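I want to make a case for the pear, and I want to make it in January, when most people have given up on fruit altogether and are eating toast. Pears are at their best now! The ones picked at the back end of autumn have been sitting in cold stores and sheds and spare rooms, getting sweeter, and for a few weeks they are better than anything flown in from a sunnier place.

My own conversion came late. I grew up thinking a pear was a sort of failed apple, gritty and hard as a doorknob on Monday's terms and brown mush by the end of the week. Then I moved to Pokodstead, where half the old gardens have a pear tree against a wall, and one autumn a neighbour left a carrier bag of them on my step with a note saying "wait". So I waited. I put them on the windowsill, pressed each one near the stalk every morning (the neck ripens first, so that's where you test), and on the ninth day I ate one over the sink with juice running down to my elbow. I have been insufferable on the subject ever since.

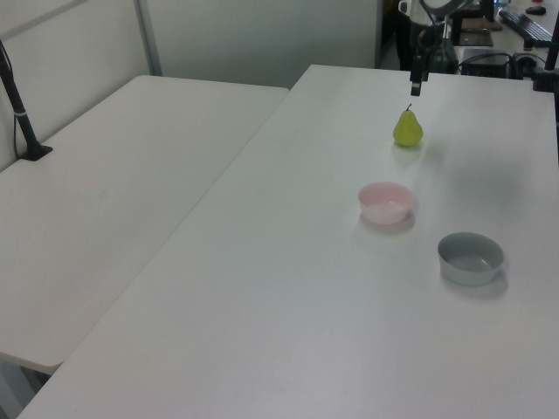 The waiting is the part that puts people off, and I think it's the best bit. Most pears ripen properly only once they're off the tree. Leave them on the branch and they tend to go soft from the core outwards, so you pick them firm and let them get on with it indoors. We are so used to food that is ready when we are. A pear makes you pay attention to it, a little, every day, and I can't think of much else in my kitchen that does.

Then there are the names. I have a fat old nursery catalogue, bought for 4 pounds at the church sale, with 924 entries in it, and more than 300 of those are pears. I read it in bed. There are pears for baking and pears for bottling, pears that keep until spring, pears described as "of second quality but a generous cropper", which is how I'd like to be remembered. Go into a supermarket and you'll find two kinds, three if you're lucky. Conference is a fine pear and I won't hear a word against it, but imagine a bookshop that stocked only the two most reliable novels.

## What to do with them

Eat them raw first, at room temperature, with a bit of blue cheese or nothing at all. A cold pear tastes of very little, so take them out of the fridge well before you want them.

If you've got hard ones that refuse to budge, poach them. I do mine in cider with a strip of lemon peel and a spoonful of honey, lid on, low heat, until a knife slides in. Keep the liquid, boil it down and pour it over porridge the next morning. Small pears can go in whole with the stalks on, and they look lovely standing up in a bowl.

And if you have more than you can face, dry them! Slices in the lowest oven with the door propped open, most of an afternoon, turning now and then. They go chewy and dark and taste faintly of toffee. I keep a jar by the kettle and it never lasts. 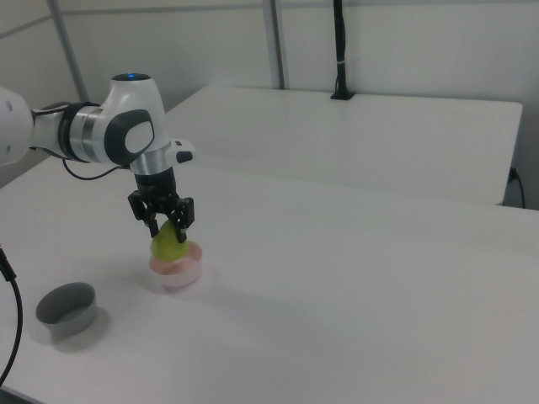
## Plant one if you can

People used to say you plant pears for your heirs, and on the old rootstocks that was fair. On a modern dwarfing one you might be picking in four years or so. You don't need an orchard either. A fence that gets the sun will do, with a few wires and some patience in the pruning. Check whether your variety needs a partner nearby for pollination, as most do, though a neighbour's tree often does the job.

Mine went in two winters ago and has so far given me blossom, a great many leaves and 2 pears. One fell off in June. The other I brought in, put on the windowsill and pressed every morning.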